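Home | Guides | Cells | Shift notes | Contact

Handing over a two-arm folding cell between shifts

January – Zeeshan Mohmand
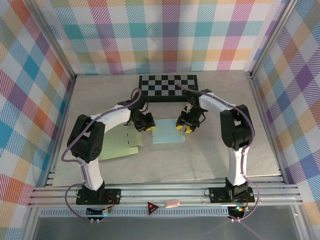 Twin-arm cell with the checkerboard at the back wall and two paper or card sheets on the table.

This guide covers the Tonden cells at the Baron packing site. Carton inserts were folded by hand there until last year. The folders now run the cells, so the handover belongs to them and no longer to maintenance.

1. Stop the job from the Jatoi screen and wait for both arms to park. Do not reach in while the job shows as paused.

2. Check the cables on each arm from gripper to base. There should be enough slack for a full reach, with no loop trapped under a base plate.

3. Look at the yellow fingertips. Change a worn tip at handover and write it on the sheet. Tips are changed at 2000 folds in any case.

4. Lay the checkerboard flat and run the calibration. If a corner has lifted, press it down and run it again. Error 3027 means the board was not found – check for card lying over it.

5. Fold one test sheet. Compare the creases with the hand-folded master kept in the drawer.

6. Enter the fold count and any rejects, then sign. Both operators sign.

The handover takes longer than the old one. Allow 12 minutes on Friday, when the Rustier inserts are changed over as well. This is paid time and is included in the shift.

Operators who still fold by hand keep bench 43. Small orders of 37 sheets or fewer go there, as setting up a cell for them is slower.

Print this page | E-mail this page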